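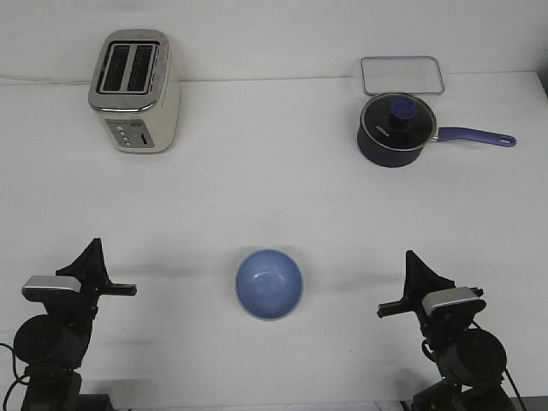

Shared kitchen meeting, Dekdale House - December minutes

I took the notes this time, so blame me for the spelling! Fidel Domínguez was in the chair and we got going at 6.15, once the kettle had boiled.

Toaster
It stays. It's only a two-slice one and there was a bit of grumbling about the breakfast queue, but a four-slice would eat up the worktop and we've got 600 left in the kitchen pot until spring. Fidel will empty the crumbs - he did offer.

Pans
The navy saucepan with the glass lid is for everybody, please stop taking it upstairs. I asked if we could hang it up by the hole in the handle and people liked that, so I'm getting hooks from Briltar (60 at the very most, and I'll keep the receipt).

Lids without boxes
We spent far too long on this one. The clear rectangular lid with the pale blue rim needs its other half, so have a look in your rooms. Any lid still single by the next meeting goes to the Citby swap table.

Bowls
Light-blue bowls live on the low shelf from now on. Zakharchenko have quoted almost 1,271 for new cupboards, and we all went a bit quiet. Left for now - I'll ask them about doing just the shelves.

Any other business
Tea towels: wash them, somebody, anybody. Fidel wants labels on the drawers and I said fine as long as he writes them.

Finished at 7.20. Next one in January, bring a mug.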